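Leaving Payroll, Part Two: The Money Bit

A few of you wrote after my last post asking how I'm paying myself now that I've gone out on my own, so I promised a proper answer and then sat on it for most of September. Sorry! I was doing invoices. There are a lot more invoices in this life than I pictured.

When I left Brosside I had 27 days of unused vacation paid out, one client lined up (Kubíček, who I'd done a bit of weekend work for already) and a vague idea that I'd "set up a company at some point." I was picturing a logo. I had no picture at all of the tax side, and for the first couple of months I just let Kubíček's payments land in my regular checking account, next to the groceries and the dog's insurance. Please don't do this. I spent an entire rainy afternoon with a highlighter trying to work out which of the hardware store charges were for the office and which were for the bathroom sink.

So I went to see Vilém Šimko, who does the books for half the one-person businesses in Ellerley. He asked what I expected to bring in, what I was spending, and whether anyone could reasonably sue me over a spreadsheet. Then he told me to open a separate account that same day and come back when I'd used it for a while. 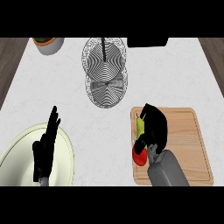 I went back in 3 months with much better records and a list of questions as long as my arm. The big one was whether I should form an LLC or carry on as a sole proprietor. I'd read so many articles by then that I could argue either side — and did, mostly to the dog. Vilém's view was that an LLC by itself wouldn't change my tax bill much, but that it might be worth having once I took on bigger contracts, and Denen (client number two, hooray) wanted one in place before they'd sign anything. Well, that settled it. I filed the forms one evening after dinner and felt very grown up.

How I pay myself is pretty dull. Client money goes into the business account. I move a chunk of every payment into savings for taxes before I let myself look at the balance, and on the first of the month I transfer $3000 to my own account and live on that. If it's a good month, the extra stays put. If it's a bad month, I still get my $3000 (so far, touch wood) and I'm not up at 2 a.m. doing sums on my phone.

The part I got wrong was estimated taxes. I knew they existed, I just had it in my head that they started in your second year. They did not in my case, and there was a small penalty, and Vilém was very nice about it. I now have the due dates on the fridge and in my calendar with a reminder 7 days ahead.

I still haven't sorted out retirement. My old plan is sitting where I left it and I keep getting letters asking what I'd like to do with it. If any of you have moved one over to a solo plan, could you tell me how painful the paperwork was? I have an appointment with Vilém coming up and I'd love to walk in sounding like I've done some homework.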